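Thevar fruit handling study
Progress report to Skinel, second reporting period
Prepared by Marcelino Casado, 11 August 2020

1. Scope of this period

Work covered the handling and serving of soft fruit at the table, as set out in work package 2. The objects in use were bananas, peaches and pears, with plates from the Alla range. Grapes were dropped from the list at the last review and have not been reinstated. The budget line for produce stands at 80 per cent spent.

2. Fruit supply and condition

Bananas are bought in at the green-tipped stage and kept in the store room at 14 degrees. Fruit kept at this temperature holds a firm peel long enough for a full set of sessions. Fruit left out on the bench overnight does not, and marks quickly where it has been held. Two deliveries from Clutness arrived too ripe and were rejected on receipt. The supplier has agreed to pick out the greener hands for us, and the two deliveries after that were accepted.

Large bananas remain the most awkward item in the set. The curve shifts the weight to one side when the fruit is held upright, and the lower end tends to swing during a handover. Grip position matters more than grip force. Holding the fruit at the middle, with the other party keeping hold of the upper part until the transfer is complete, gives the steadiest result.
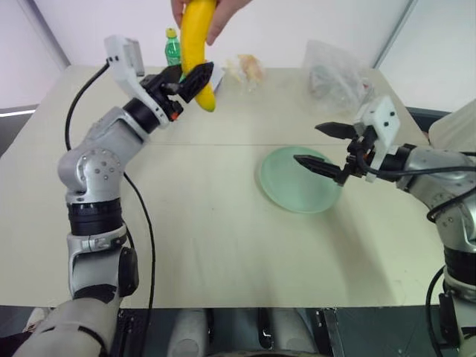 Bruising is scored by eye after 90 minutes, on a scale of zero to five. Scores for the bananas have settled at one or below. Peaches are still at three and need further work. Pears have been tried only in the firm state and no score is reported for them yet.

3. Table and plates

The pale table top is being kept for the remainder of the project. It cleans easily and peel residue shows up well against it. The darker top used in the first period has gone back to the workshop.

Round plates have replaced the oval ones. The rim of the oval plate was too shallow at the ends, and peaches rolled off it – a fault already noted in the first report.

4. Deviations and costs

The session log was kept on paper for the first part of the period and has since been typed up. One page is missing and those entries have been left blank. An extra 2000 euros is requested under consumables, mainly for peaches, which are out of season from October and will have to be bought at a higher price.

5. Next period

– Repeat the peach series with a softer contact pad
– Begin ripe pears
– Agree the final scoring sheet with Skinel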